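Home & Workshop » Tips » Signs and Banners

Making a Yard Sign or March Banner That Survives the Evening

By Leonilde Matos
June

2,318 shares | 10 comments

The Dindville town council is hearing public comment this month on what to do with the old courthouse marker, and people on both sides of the question have been out on the lawn with signs. A lot of those signs were falling apart by dark. I have been painting banners at my kitchen table for years, for school bond votes, a library closing and one very long fight over a bus route, and these are the things I do now that I didn't do at first.

Pick the board first

Foam board is light and takes paint well, but it snaps in wind. Corrugated plastic costs more and can be used again. Plain cardboard is fine for one dry afternoon. If you use cardboard, cut it so the ridges run up and down. It will stay flat on the stick much longer that way.

For a banner, an old flat bed sheet works better than canvas. Wash it without fabric softener and iron it before you measure anything. Softener leaves a coating and the paint sits on top and flakes.

Lettering

Sketch in pencil. Count the letters and spaces on each line, find the middle one, and start drawing from there outward. People who start at the left always end up with three skinny letters jammed against the right side.

Letters 3 inches high can be read from across a room. For a street you want them a good deal taller, so keep the message short. Five words is plenty on a hand-held sign. Dark letters on a light background are easiest to read once the sun goes down. Yellow on white disappears at any hour.

Use leftover latex house paint for sheets, thinned with a little water. Markers look fine up close and vanish at a distance. Put a plastic drop cloth under the sheet, because the paint will go straight through, and move the sheet a little while it dries so it doesn't bond to the plastic.

Protecting the table

Take up any placemats or woven runners before you start. Latex paint wipes off a sealed table while it is wet. In woven fibers it gets down between the threads. If you do drip on a mat, don't rub. Lift what you can with the edge of a spoon, then dab with cold water and dish soap from the outside of the spot in. Keep going until a white rag comes away clean. Dry it flat.

Snacks go on another surface. I have eaten paint water off a cracker and don't recommend it.

Handles

Check the rules before you attach a stick. Many towns limit the size of poles at public gatherings, and Dindville does not allow metal ones on the courthouse lawn. A cardboard wrapping-paper tube is usually accepted and is easier on the hands anyway. Slit the top of the tube, slide the board in and tape both sides. Packing tape holds better than duct tape on a painted surface.

For a banner, fold the top edge over and sew or staple a sleeve wide enough for a rope. Cut a few half-moon flaps in the middle so wind can get through. Reinforce each flap with tape at the ends of the cut.

In-ho Koo, who lives two doors down and was on the other side of the bus route business, clips his banner to the rope with wooden clothespins. They let go in a strong gust before the sheet rips. I have switched to doing the same.

If rain is coming

Cover a paper sign with clear packing tape in overlapping strips, starting at the bottom and working up, the same way shingles go. A clear trash bag pulled over the whole sign also works, but it glares under street lights.

Storing them

Roll banners around a tube with the painted side out. Folded paint cracks at the creases. Slip a sheet of waxed paper in as you roll if the weather is humid. Flat signs can stand behind a dresser or go under a bed. Write the month on the back in pencil so you know which ones are old.

Filed under: Paint & Paper, Around Town, Reuse It
Share this tip | 10 comments

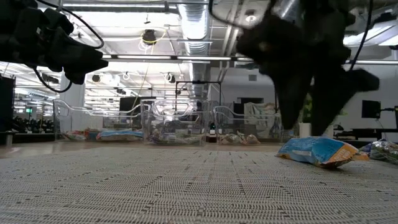

One more thing on storage: keep the leftover paint too. Press the lid down with a rubber mallet, turn the can over for a moment to seal the rim, and mark the color on the side. You will want the same color when a letter needs touching up.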